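Inking and Stamping Small Objects: A Study of Print Consistency on Paper

Student Project Report
Submitted by Kanokwan Klinhom
Department of Design and Materials, Ollport
2018-02-09

1. Background

The project began in the print elective, where first-year students make simple marks by pressing found objects into an ink pad and then onto paper. Results in that class vary a great deal. One student may obtain a full, even circle while another, working with the same object, obtains a crescent or a blot. The course handbook treats this as a matter of practice and gives no guidance on pad contact, placement or cleaning.

The present report examines the stamping task as a sequence of small steps and considers which of them has the greatest effect on the printed mark. It was carried out under the Kondisance scheme for independent projects and uses the scoring sheet developed for the earlier Troltau study of hand lettering, with minor changes to the wording.

2. Materials

The work surface was a white board laid over a wooden table. Paper was placed on the board and renewed between trials. Blue ink was used throughout so that scores would not be affected by differences in color. Objects were chosen for their shape. Those with a flat face were expected to print well, and those with a curved face were included for comparison.

Caps were the main flat-faced type. A cap has two possible printing sides, and the two behave differently: a raised rim prints as a ring, while any lettering set lower than the rim seldom reaches the paper.
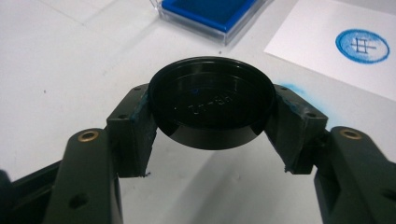
Orientation was therefore recorded for every trial. An early set of prints had to be set aside when it was found that the printing side had not been noted, and those sheets do not appear in the totals below.

3. Procedure

Each trial followed the same order. The object was picked up by its sides, lowered onto the ink pad, lifted, carried to the paper and pressed on the target mark. It was held there for a count of 3 and then raised straight up. No second pressing was allowed. The object was wiped with a damp cloth before its next use.

A total of 106 prints were made and kept. Of these, 90 were made with flat-faced objects and the remainder with curved ones. Each print was scored for coverage, for edge quality and for distance from the center of the target. Scoring was done the day after printing, with the sheets shuffled and the trial numbers covered.

4. Observations

The most frequent fault was stray ink. It collected wherever a side surface had touched the pad, and from there it passed to whatever held the object and then to the next object picked up. A clean object could leave a tinted edge on fresh paper for this reason alone. Wiping the object was not enough – the holding surfaces needed the same attention.
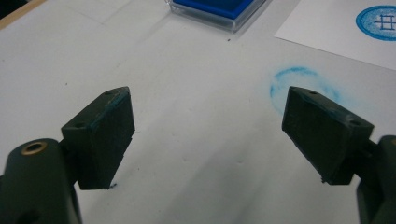

Dust and small particles on the work surface were a second source of error. A particle under the paper produced a pale spot in the print, easily mistaken for poor inking. After the first 40 trials the board was wiped before each new sheet, and pale spots became less common in the scores that followed.

Curved objects gave small, dense marks with soft edges. Coverage scores for this group were low, as expected, but placement was better than for the flat group. The likely explanation is that a curved object meets the paper at a single point, so that a slight tilt does little harm. A flat object that is tilted touches first at one edge and tends to slide as it is pressed down.

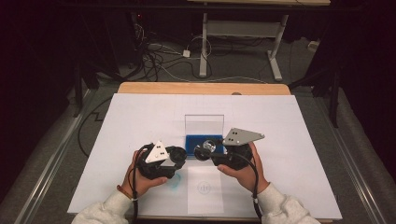

The position of the pad also deserves mention. With the pad set behind the paper, the inked object travels over the sheet only for the last part of its path, and drips fall mostly on the board. In two early trials the pad stood to one side and the sheet was marked before the object reached the target.

5. Discussion

The scores support the view that cleaning matters more than pressure. Kadrić, whose notes on relief printing are set reading for the elective, advises firm and even pressure above all else. That advice holds for large blocks. For objects of the size used here, firm pressure tended to push ink out past the edge and gave a heavier outline without improving the center of the print.

The study has clear limits. Only one ink and one type of paper were used, and the scoring was done by a single person. A repeat in May with absorbent paper is planned – the scoring sheet will be simplified first, as the edge quality scale proved hard to apply to curved objects.

6. Recommendations

Students in the elective should wipe both the object and the holding surfaces between prints. The board should be cleared of particles before paper is laid down. The printing side of each cap should be written on the sheet at the time of printing.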